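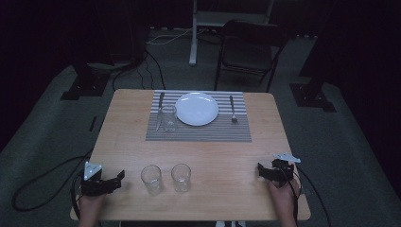 Figure 1. Place setting on the striped placemat, with two spare glasses.

Setting the Table: Project Report, Foley Hall

Our question was modest: can people who own a fork lay a table? We asked 18 classmates to set one place from memory, then compared the results with the chart in our course packet.

Knives caused the most trouble. The layout in Figure 1 has the knife on the left and the fork on the right, a mirror image of the chart, with the tines and the blade both pointing toward the near edge of the table. The glass overlaps the knife, which the chart does not cover at all.

We gave the placemat full marks, mostly because it has no left or right. Scoring took 51 minutes, and 20 of those went to arguing about the glass. We plan to repeat the task in November with soup spoons.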